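Dec 26, 2018

The house is quiet, there are cookies left over that I have no business eating before lunch, and I promised my sister months ago that I would write down what it is I do all day. She tells people I "teach robots to sew," and I used to correct her, but she's close enough that I've given up.

So. Our group (we call the project Kirby, for reasons lost to everyone but Girish) is trying to get a computer to learn suturing by watching people do it. A person sits at the console and ties stitches with the surgical robot, and we save everything: the video, how each instrument moved, when the jaws opened and closed. One stitch tied from start to finish is one example. When I joined back in March I thought the hard part would be the learning, the math and the long nights of training. Oh, you sweet summer child! The hard part is getting enough stitches, and then agreeing on what's in them.

As of last week we have 1,307 examples saved. That sounded like an enormous pile to me until Girish Bajpai, who started the whole thing and has more patience than any person I've worked with, went through and pulled out the ones we can't use. Sometimes the thread slips behind an instrument and stays there for the whole knot. Sometimes whoever is driving sneezes. I have personally contributed about 200 of the total, and I'd like it on record that my later ones are much nicer than my early ones, although Girish says he wants the ugly ones too, and he's right, darn it. If the system only ever sees tidy knots it has no idea what to do the first time a thread lands somewhere silly.

The small camera we ride along with gives us a view from down by the instruments, very close to the tissue, and I've grown fond of it. You get to know the instruments like you know your own kitchen drawer. The stitches look huge, the thread looks like rope, and everything moist has a thousand tiny sparkles on it, which the software hates with a passion. It keeps mistaking shine for edges.
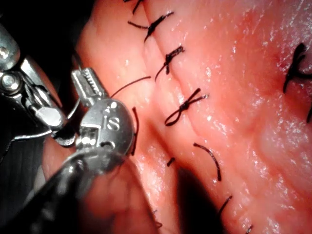
Filed under: Work Stuff

Four knots in a line and no two of them the same! One still has a fat loop hanging off it, and the tails go every which way. Then there are the loose bits of black thread farther down the seam, where the light gives out. Somebody has to go through views like these and mark which thread is the one in play, and which are only leftovers. That somebody is usually me and Kiran Chauhan, side by side, with headphones and a very large bag of pretzels between us.

We each mark the same batch without peeking and then compare. On our first try, a batch of 101, we disagreed so often that we stopped and went for a walk. Where does a stitch end? I said when the knot is snug. Kiran said when the jaws let go of the thread. We argued it all the way to the coffee cart and back, and ended up writing down both moments, so now every example takes a little longer and we get along a lot better.

I'm back at it after New Year's. Kiran has already sent me the next batch with a note that says "sorry," so I expect it's mostly shadows.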